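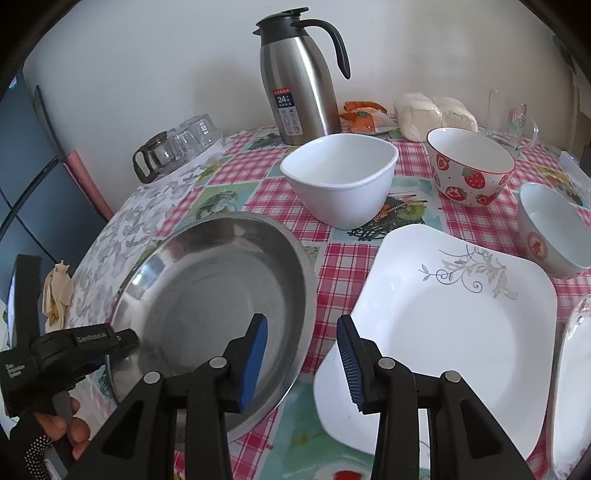
The Cupboard That Does Not Match

7 May 2021

For a long time I believed that a proper home has a proper dinner set. My mother had one, 20 pieces with a thin blue line, and it lived behind glass in our flat in Nukenen. We ate from it at New Year and when somebody got married. On all other days we ate from the other things, the ones in the low cupboard beside the stove, and when I try now to remember the taste of my childhood, it is those plates I see and never the blue line.

I have lived in Falside for 18 years, and in my own kitchen there is only the low cupboard. I did not plan it so. When I arrived I bought four plates from the second-hand shop behind the railway station, and three of them are broken since then. The rest came one by one. Today, if I lay out part of it on the tablecloth, there is a steel dish beside a square white plate with a grey and silver vine painted near one edge, and behind them a plain white bowl and a round one covered in strawberries. No two of them were made to stand together.

I began to ask my neighbours about their cupboards last October, when I was writing something else, about rents. It was easier to talk about bowls. In our street most kitchens have a mixture like mine, and most people apologized for it before they opened the door. Then they took out one thing after another and told me where it was from, and I had to put away my notebook to hold what they gave me.

The steel dish

In many families steel is the first thing a child eats from, for the simple reason that it survives the floor. A deep steel dish is also good for washing rice, for mixing dough and for carrying cut vegetables from the table to the stove. It has one fault, that it shows everything. Polish it as you like, after one hand has touched it there is a smudge. I have stopped to fight with this. I dry mine with an old cotton towel and leave it.

Square plates

There was a period when every shop sold square plates, and then suddenly they were out of fashion and filled the charity shelves. I like them. A square plate with soft corners holds a sandwich better than a round one, and there is a place at the corner for the olive stones. They are less clever in the cupboard. In a round stack they stick out, and in the dishwasher they knock against their neighbours, so I wash mine by hand.

The painted vine needs a little care too. If you don't know whether a decoration is under the glaze or on top of it, pass a finger over it. When you feel a small step, the colour is probably on top, and a rough sponge will take it off in time. Any silver or gold paint should stay out of the microwave.

Strawberries

The strawberry bowl is the one that visitors ask for. It has a red rim and green stems, with small dots scattered between the fruit, and it makes even plain yogurt look like a birthday. At the Aoun market, where I go with a bag and good intentions, fruit patterns are never on the table for long. A dealer there told me that people look for the bowl their grandmother had, and that they will accept a cherry if there is no strawberry.

A smaller bowl with a red line at the rim and a round red character motif on its side goes well beside it, although they have only the colour in common. This was for me the small discovery of the year: if you want a mixed table to look calm, repeat one colour two times and let the rest be white.

The thin brush

One tool I would not give back is the small brush with the wire stem and dark bristles. It goes into straws and the spout of the teapot, and it also cleans the fold under a lid where the tea collects. Rinse it and let it dry lying flat, with air on all sides.

My mother's set is still in Nukenen, complete. My sister sent me a quotation from Skostska, the packing firm, and to bring it here would cost 405 dollars without insurance. We have talked about it on the phone more than once. For now I have asked her for only the gravy boat.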